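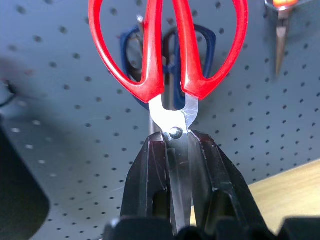 Setting Up and Maintaining a Shared Tool Wall

Vunbridge Community Workshops, Member Guidance

This guide is for members who are responsible for a shared bench in any of the Vunbridge workshops. It explains how to plan, mount and look after a perforated board for hand tools. It replaces the earlier sheet on tool drawers, which may be recycled.

Before you begin

Obtain written approval from the site office. Boards may not be mounted on the partition walls at the Flostirmont site, which are not rated for hanging loads. At all other sites, locate the studs and mark them in pencil before ordering any material.

You will need a board, spacer strips, wood screws with washers, a level, a drill, and a set of hooks that match the hole size of the board. Hooks from one maker do not always seat properly in another maker's board. Take a sample hook with you when you buy.

Step 1. Decide what belongs on the wall

Keep a written log of tool use at the bench for 3 weeks. Tools that appear in the log often should go on the wall. Tools that appear once or not at all should go to the central store. Heavy items, including bench vises and any power tool, are kept on shelves below waist height.

Step 2. Plan the layout on the floor

Lay the board flat and place the tools on it before any hook is fitted. Leave enough room for a hand to close around each handle without touching the next tool. Cutting tools hang with the points down and are placed where no one must reach across them.
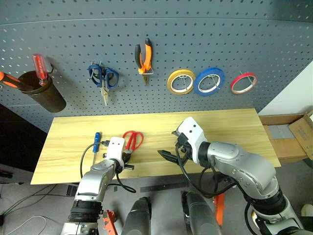 Group tools by task. Measuring and marking tools belong together, as do tools for fastening. When the layout is settled, take a photograph and send it to the site office with the bench number. The office keeps these records for use when a bench changes hands.

Step 3. Mount the board

Fix the spacer strips to the studs first. A gap behind the board is required so that the hooks can turn into place. Hold the board against the strips, check it with the level, and drive one screw at each upper corner. Check the level again before driving the rest. Do not overtighten; the washers should sit flat without pressing into the surface.

Step 4. Fit the hooks and label the positions

Insert the hooks according to your photograph. Pull down firmly on each one. If a hook lifts out, fit a retaining clip. Labels should be placed beneath each tool and should give its name only. Outlines may be drawn in paint marker once the layout has been in use for a month.

Care and inspection

The bench lead inspects the board every March and whenever tools are added. Remove all tools, wipe the board with a barely damp cloth, and check each screw. Bent hooks are to be discarded and may not be straightened. Holes that have torn or widened should be left unused and marked with tape.

Missing tools are reported on the form kept at the front desk. Please search neighboring benches first.

Questions about wall ratings should be addressed to Todor Vukadinović. Requests for hooks, clips and labels go to Theano Michailidis at the central store, which closes for issue at 3 p.m.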